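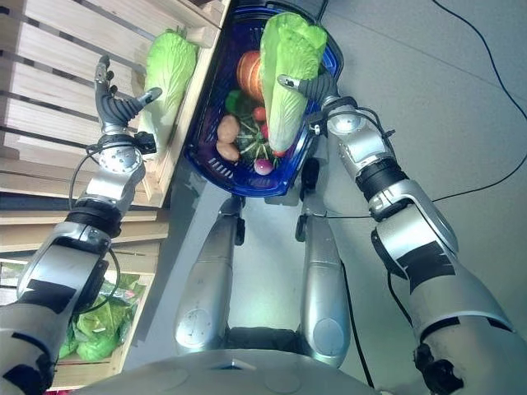 Flilari Grocery Handling Set

README for release 3, November

Summary

Flilari is a set of recordings of a two-armed robot handling fruit and vegetables in a mock shop. It is sold by Drasterura as an add-on to the Zulberg control kit, and can also be licensed without the kit. This file covers what you get, how it was recorded and where it falls short.

Contents

Episodes: 1,112
Separate tasks: 20
Held back for testing: 147 episodes
Views: head camera only
Also recorded: joint positions for both arms, finger positions for both hands, a written instruction per episode

Folders

episodes/ — one folder per recording, with video and joint data
tasks/ — the instruction texts in English and Vietnamese
splits/ — training and test lists
tools/ — a small viewer and a script to check your download

Tasks

Most tasks involve moving produce between a shopping basket and a shelf. The produce includes napa cabbage, romaine lettuce, potatoes, tomatoes, radishes and pumpkin. Some tasks name one item ("take the lettuce"), others name a group ("clear the greens"). Baskets were filled by hand before each episode and no two layouts were meant to match.

Recording

The robot was driven by an operator throughout. Trí Đặng and Uyên Tôn did most of the driving, and Huệ Vũ wrote the instructions. Failed grasps were kept and are marked with outcome = fail. Please don't filter them out before reading tasks/outcomes.txt, as a few tasks have two accepted endings.

Each operator's first 100 episodes were treated as practice and are not in the release.

Known problems

Leafy items change shape with handling, so late episodes in a session tend to show limp greens. We replaced produce every Monday, and more often for lettuce.

The arms hide part of the shelf in many episodes. There is no second camera to make up for this.

Finger positions are commanded values. The hands in this release have no touch sensing, so a firm grip and a light one can look the same in the data.

Lighting is even in all episodes. Buyers who tested release 2 in a real shop reported poorer results near windows, and release 3 does nothing to fix that.

Changes since release 2

Pumpkin tasks added. Timestamps corrected in the basket-to-shelf episodes. Lanying Lei rewrote the viewer, which now opens long episodes without loading them whole.

Licence and contact

One licence covers one site — research or commercial. Resale of the raw video is not allowed. Questions about licensing go to Nosipho Makhubela at Drasterura. For faults in the files, send the episode number and the output of the check script.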